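3.2 Power use of the lab desktops

The Kelbridge lab runs 85 desktops, most of them left on overnight. Idle draw was logged at the wall for 2 weeks in April with a plug-in meter. Readings reached up to 100 watts on units with an add-in graphics card.

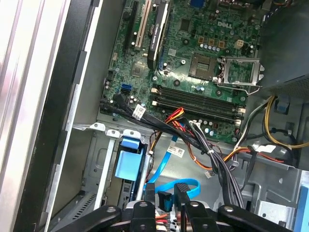
Figure 2. Dell desktop with the case open and the CPU socket empty.

Sleep mode was then enabled by group policy at the Idstead site only. Machines used for overnight rendering were left out of the test. Meter error was not corrected for, and monitors were metered separately (see Section 3.3). Cost figures use the night rate on the Kelbridge bill.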